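这两天在玩彩色积木拼字，顺手发一串，想到哪说到哪。

1/
起因是 Evie Goodall 丢给我一句：“你拿积木拼个名字试试，别画，就拼。”我心想这有什么难的，结果光一个字母就磨了一晚上哈哈哈

2/
积木是木头的，一套100块，长的短的混在一个布袋里。我最喜欢长条，一根就是一竖，省事！短的拿来收口、拐弯，斜着放还能冒充撇捺。

3/
圆弧是真的难。P 的那个肚子，没有弯的积木，只能靠短块硬凑，远看像 P，近看像一面小旗子。Sorcha Rennie 说像门把手，我拒绝回复她。

4/
颜色我一开始讲究得很，一个字母一个色，后来发现黄的长条根本不够分，干脆混着来。黄配绿意外地好看，清清爽爽的，像柠檬薄荷糖。

5/
桌面有花的朋友注意一下：浅粉玫瑰配彩色木块，好看归好看，拍出来有点抢。不过我舍不得换，后面墙上也全是大花，就这么花到底吧～

桌上就是这个样子，黄绿的那个像 P，右边一根长长的青绿色竖着，跟 I 似的，旁边还斜着一块浅蓝。两个夹爪中间还有一小块红的，上面挨着块黄绿的。后头纸盒、透明碗、银色铝箱也都在。

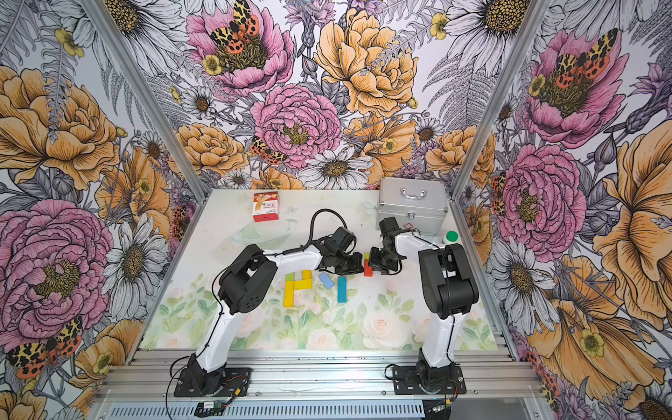 6/
说说拼的顺序，我现在固定这样：先摆最长的那根定高度，再放顶上的，最后补小块。反过来的话总会歪，整个字越拼越胖。

7/
字母之间的空隙留一根短积木的宽度就够了，再宽读起来就散了。这个是 Baltazar Camacho 教我的，他做招牌的，眼睛特别毒，隔着屏幕都能看出我哪块没对齐。

8/
有人问要不要粘起来。不粘！拼完拍一张，推倒，重来，推倒那一下最爽了（楼下邻居对不起）。

9/
下一个想挑战 S，全是弯，想想就头大。有拼过的朋友吗？求发图，丑的也行，我先抄一抄。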